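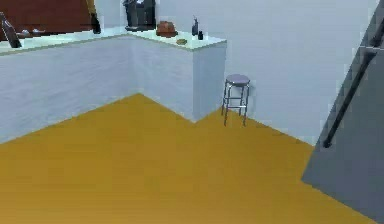
Lidska Countertop Oil, 400 ml

In stock, ships from our shop in December and every other month of the year except when I'm on vacation

Okay, so this is the one I get the most email about! I've been selling the Lidska oil since my second year in business and I still use it at home on my own cutting boards, the butcher block by the stove, two stools and a salad bowl that my sister left outside over a winter (the bowl made it, mostly).

It's a plain wiping oil for bare wood. No color in it, no shine to speak of, and the smell is a bit like walnuts for the first day and then it's gone. I like it because it's thin. Thick oils sit on top and go gummy if you get distracted, and I always get distracted. With this one you can walk off, answer the phone, come back and still wipe it down without a fight.

How I put it on

Sand first, going with the grain, and get the dust off with a barely damp rag. Let the wood dry overnight. Then pour a little puddle, smaller than you think, and push it around with an old T-shirt until everything looks evenly dark. Leave it for as long as it takes to drink a cup of coffee and wipe off whatever is still sitting there. Do it again the next day. New wood usually wants a third coat, especially at the ends of the boards, where it just drinks and drinks.

Please lay your oily rags out flat outdoors to dry before you throw them away. Don't ball them up! Oily rags can heat up on their own and catch fire, and I would like to keep my customers.

What it won't do

It won't go into varnish or paint, so if your countertop has a factory finish, save your money or get ready to sand. It also won't pull out black rings around the faucet. Ask me about the Brindico wood cleaner for those, it's fussy to use but I've had good luck with it on oak. And I wouldn't put this oil on laminate or stone, there's nowhere for it to go.

Sizes

The 400 ml can did nearly all of my kitchen with two coats. There's a little 100 ml bottle too, good for boards and spoons and for trying it out on the underside of something first. Same oil in both. The can has a screw cap that gets sticky, so wipe the threads before you close it or you'll be hunting for pliers next time.

Goes well with

Fogh lint-free cloths (washable, but see above about the rags)
Nerkum sanding block, the soft one
Lidska board wax, if you like a bit more of a glow

From customers

"Used it on a beech worktop that looked gray and tired. I wish I'd bought the bigger can, the ends soaked up a lot." Ferhat Taşdemir

"Easy to put on. Took longer to dry than I expected in a cold kitchen, give it an extra night." Younes Belhaj

Younes is right about the cold, by the way. I've changed the drying note on the label sheet that comes in the box.

Shipping and returns

I pack everything myself and cans go out with the cap taped. Unopened ones can come back, opened ones can't, sorry. If yours shows up dented or leaking, send me a picture and I'll mail another.

Price list last updated 16 May 2023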